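Workshop > Notebook > Fit-out
February 4, 2021
H. Yang
2 comments

Hook rail day. Also floor day, whether we wanted it or not.

Picking up from the last entry: coats. The whole winter they've gone on the backs of chairs, and the chairs tip over when you stand up. Elsie has wanted a rail up since September. I said yes in September. So.

Rail is the seven-hook one, Rareck, picked over the Gavura because the Gavura hooks were too close together for anything with a hood. Navy knobs on top, silver hook under each. White strip, which goes nicely on the white board. Elsie wanted the plain steel version, out of stock, moved on.

Order total 33 with shipping. Gavura would have been more and we'd have had to cut it down. Put the receipt in the folder under F (fit-out) NOT under C for coats, Elsie, I looked under C for ten minutes last time because of the clock.

Notes on the rail for whoever does the next one:

- Pilot holes first. I skipped it on the test scrap and split the scrap. Did not skip it after that.
- The screws in the bag are too short for our board plus packing. Used ours out of the second drawer, same head size. Bag screws are now in the odds jar.
- Mark from the middle out. Marking from the left end put me off by a finger width by the time I got to the other end, and I had to rub out all the pencil.
- Pencil comes off the white board with a damp cloth. Marker doesn't. Ask me how I know, or look behind the door.
- Don't trust the level with the yellow end. It reads fine one way round and wrong if you flip it. Needs throwing out. I keep putting it back in the drawer.

Load test: hung my coat plus the bag of offcuts on a single hook and left it through lunch. Held. Tried the same at the other end, also held. Not testing the middle ones, they have the same screws. Elsie says that's not a test. Fine, she can hang on it herself.

Spacing is ok for jackets. Two thick coats side by side do touch. If it's a full house then use every other hook and put the overflow on the stand by the door.

Floor. Unpacking always ends like this, you open one thing and ten minutes later the floor has vanished. Paper scraps, an orange-pink thing that may be a wrapper, a bottle, the open cardboard box with its flaps out catching everyones shins. Because the floor is dark there every little white bit shows, and half of them won't sweep. 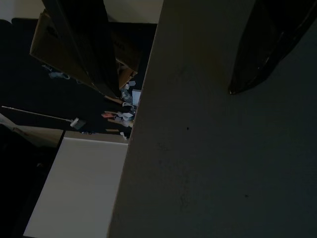
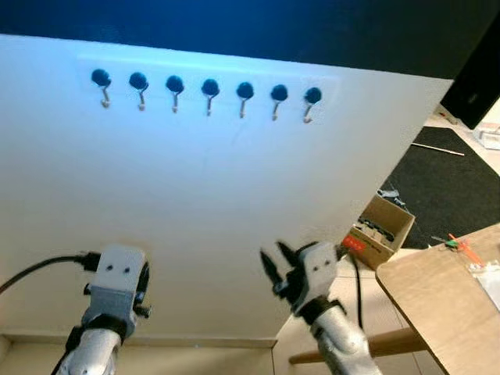
Floor next to the panel, then the hook rail on its board.

Sorting, for the record, so we stop arguing over it:

Cardboard - flatten, behind the bench, goes out with the rest. Keep one decent box for offcuts, just one. We had a whole tower of decent boxes last year.
Plastic bottles - recycling, lid off.
Wrappers - trash. I know it has the little arrows on it. Trash.
Paper - if it's bigger than a hand then paper bin. Smaller than that, trash, life is short.
Tissues - trash, and whoever it is, please.
Instruction sheets - folder. Don't laugh, we needed the Nomura shelf one twice.

Broom vs vacuum: the long broom is good for hard floor and bad for this. It pushes scraps along the edge and packs them in against whatever's standing there. Did a pass by hand for the big stuff, then vacuum with the narrow nozzle. Do it in that order. The narrow nozzle blocks on anything bigger than a thumbnail and then you're sitting there with a bent coat hanger fishing it out (me, last month, most of an afternoon).

Vacuum bag is nearly full by the way. The Belidis bags fit if you fold the cardboard collar back on itself. Part no. on the lid is 199, they come in packs. I've put it on the list.

Things leaning upright: same complaint as before. Anything tall that's left propped should be either flat or tied. Flat means under the bench. If it's going to be there overnight it needs the strap. I'm not going to write this again. (I'll write it again.)

Elsie's thoughts, she dictated these over my shoulder while I was typing so I'm putting them down as is:

"Rail's a bit low for me but right for everybody else. Leave it. Labels above the hooks? No labels, it's not kindergarten. Can we have a second one for aprons, shorter, over by the sink. And a shelf for gloves so they stop living in the coat pockets."

Apron rail: agree. Would do four hooks, same make so they match. Need to check what's behind the wall at the sink before anybody drills, there's a pipe in there someplace and the drawing doesn't say where. Borrow the detector from upstairs.

Glove shelf: not convinced. Shelves fill up. Last shelf we put up for one thing had paint, string and a kettle on it inside a week. Maybe a basket on an end hook, try that first, costs nothing.

Time: rail took the morning including the argument over height. Clearing up took longer than it should of. Next time the trash bag gets opened BEFORE the first box, taped to the bench leg so it stays open, everything goes straight in. Simple. We say this every time.

To do
- vacuum bags
- throw out the yellow level (really)
- detector from upstairs, then sink wall
- price up the four-hook one
- basket, try on end hook
- retighten the rail screws in a couple of weeks, they settle a bit
- find out who has the good tape measure
- stand by the door wobbles, one foot is missing its pad, felt ones are in the odds jar under all the short screws

Left the pencil and cloth on the bench for the apron rail. Please don't tidy them away, I'll be back at it as soon as I have the detector.

HY

Comments (2)

Elsie Haslam: tape measure is in my coat. coat is on the rail. You're welcome. Also F for fit-out is a terrible system, everything in here is fit-out

Hui-mei Yang: Then file it under R for rail, I don't mind, as long as it isn't C. Level's in the trash now.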